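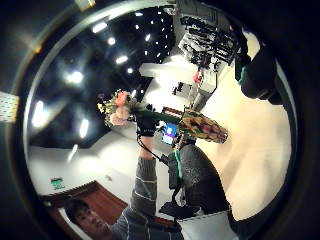 A desk bouquet should never need more than a coffee mug, according to one reader in Ulholm, who has worked beside the same fern for 2 years. We disagree, fondly. A pink rose wants company — a few small yellow flowers, plenty of green, maybe one patterned leaf on a long stem to poke the neighbor. Gerkix will sell you a vase for 58 dollars. Umomer has one for 400, and it leans. The mug, annoyingly, holds water just as well until August, when somebody wants coffee.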